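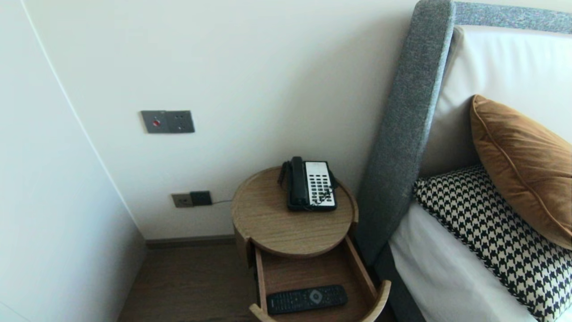 Brultcombe's old seafront hotel to take guests again in May

7/11/24

The Gallagher is coming back! After standing shut through three long summers, the best-loved hotel on the Brultcombe seafront will open its doors again in May, and the town has been talking about little else since the news went up in the bakery window.

The new manager is Úna Buckley, who grew up two streets behind the promenade and had her first Saturday job in the hotel kitchen, peeling potatoes for the Sunday carvery. She went away to work in bigger places, came home for a christening, saw the boards over the front windows and began asking questions. That was the start of it.

"I walked past on the way to the church and I was properly cross," she told us. "You can't have a building like that, facing a sea like that, with the lights off. I rang the owners from the car park and I don't think I let them get a word in."

The owners did listen, and the work has been going on behind the hoardings ever since. The roof came first, then the wiring, then the great bay windows on the first floor, which were taken out one by one, mended and put back. Anyone who remembers the draught in the tea room will be glad to hear it. The revolving door has been kept too, squeak and all, after a good many people wrote in to ask about it.

When the hotel opens there will be 100 places to work in and around it if you count the summer posts, from the kitchen and the front desk to gardening and the laundry. Hiring begins after Christmas. Úna wants local people to have the first look at every one of those jobs, and she is keen to hear from school leavers and from people who haven't worked for a while and feel nervous about going back.

"I was useless when I started," she said. "I dropped a whole tray of trifles on my first day. Chef handed me a mop and then he showed me how to carry a tray. I'd like to be that sort of place."

Breakfast is where she gets most excited, and it is hard not to get carried along with her. The bread will come from the top of the hill, the kippers from the smokehouse by the slipway and the marmalade from the hotel's own kitchen, made to a recipe that was found written inside the door of a cupboard. She has already made a trial batch. We were given a jar, and it did not last the week. It is dark and quite bitter, with big uneven lumps of peel, and it tastes wonderful on toast.

The dining room will be open to everybody and not only to people who are staying the night. Morning coffee is back, and so is the Sunday carvery. There will be a children's supper at five o'clock in the school holidays, with an early sitting that parents of small children asked for again and again when the hotel held its open evening at the library.

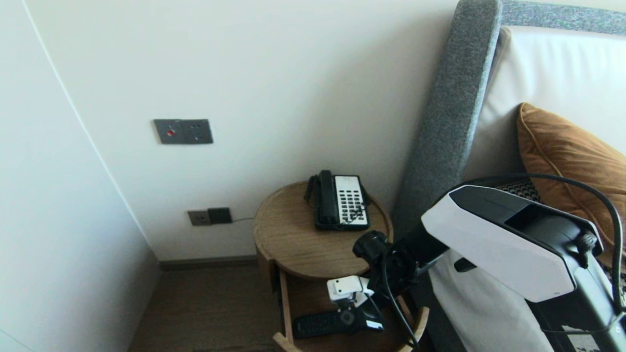
Rooms at the back of the house look over the bowling green and the church, and those at the front have the sea. Prices have not been fixed yet, but Úna says there will be a winter rate for anyone with family in the town, so that grandparents and grown-up children can come and stay without sleeping on a sofa. It's a lovely idea and we hope it takes off.

Getting here should be easier as well. Jidero, the coach firm, is to run a new service from Stodell station straight to the promenade, starting on the same morning that the hotel opens. There will be 2 coaches each way on weekdays and more at weekends if people use them. At present the trip means a change at the crossroads and a wait in a shelter with no seat, as every one of our readers who has tried it with a suitcase will know. The new coaches will stop outside the lifeboat station, the library and the hotel, and the same tickets will be good on the town bus.

Shopkeepers along the front are delighted. The bookshop is planning to stay open until seven in the evenings, the ice cream kiosk is getting a fresh coat of yellow paint, and there is talk of bringing back the brass band on the green. The band itself is short of a cornet player and would love to hear from one. A tuba would be welcome too.

There is still plenty to be done before the spring. The ballroom floor is up at the moment - the old boards are being cleaned and laid again in the same pattern - and the garden is mostly mud. The stained glass over the stairs has gone away to be mended and should be home by the end of winter. It shows two herring boats coming in under a very orange sky, and for years it was so dirty that hardly anyone noticed the second boat. Now that it has been washed, you can apparently make out a dog standing in the bow.

The ballroom will open a little later than the rest, in time for the summer tea dances. Those were a great thing in Brultcombe once. Plenty of couples in the town met at them, and Úna would like to gather their stories for a wall of photographs in the passage outside. If you have a picture of yourself or your parents dancing at the Gallagher, she would be thrilled to borrow it for copying. It will come back to you safely. Wedding photographs are welcome, and so are menus, dance cards, postcards and anything else that has been sitting in a drawer. One reader has already offered a silver-plated teapot, which her aunt "forgot to give back" on her last day as a waitress.

The first weekend is going to be a party for the whole town. The lounge and gardens will be open to all on both days, with tea and cake on the lawn if it's dry and in the bay windows if it isn't. The primary school choir will sing from the stairs on the opening morning, and they have started practising already (we heard them through the hall windows, and they sound terrific). In the evening the lights along the front of the building will be switched on again for the first time since the hotel closed. They used to be visible from the far side of the bay, and fishermen's families could tell the time by when they went out.

There is no need to book for the opening weekend. Tables for Sunday lunch will need booking from then on, and the hotel expects to start taking names in the new year.

Old photographs and other keepsakes can be left at the library desk during opening hours, in an envelope with your name and telephone number on the back. Job seekers can leave their details there as well, or drop in at the site hut on the promenade any weekday morning. Úna is usually there by eight and says the kettle is always on.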